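Cadwaladr Hand-Guiding and Remote Teaching Kit

For recording tasks by direct guidance or by remote control
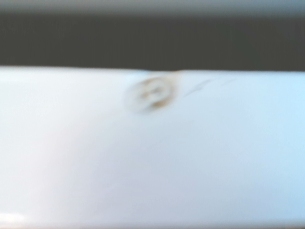

Letay Gebreyes writes that her operators learned hand guidance in one shift, that remote control took them longer, and that she would advise new sites to begin with the handle and add the remote station once the first tasks are stored.

The Cadwaladr kit allows an operator to show a robot arm a task without writing a program. The operator either moves the arm by the guide handle or directs it from the remote station. Both methods save to the same task file, and a task begun by hand may be finished remotely.

Supplied with the kit
Guide handle with record and pause buttons
Remote station with 6-axis controller
Wrist camera and bracket
Morkley task recorder, desktop unit
Cable set

Specifications
Stored demonstrations: 2000
Maximum length of one demonstration: 1000 seconds
Recording rate: 50 samples per second
Task file format: Grastow

Use
Wrist camera video is saved with arm position and grip force. Fast movement of the wrist will blur the video. Position data is recorded separately. Demonstrations may be trimmed, repeated or deleted at the recorder before they are released to the arm.

Only trained staff may guide the arm by hand. The stop button must remain within reach of the operator at all times.

Ordering
The kit is sold through Brutavura. Replacement handles and brackets are available separately. Requests for on-site training should be addressed to Ghislain Charbonneau, Customer Training.

Page revised 09/11/2020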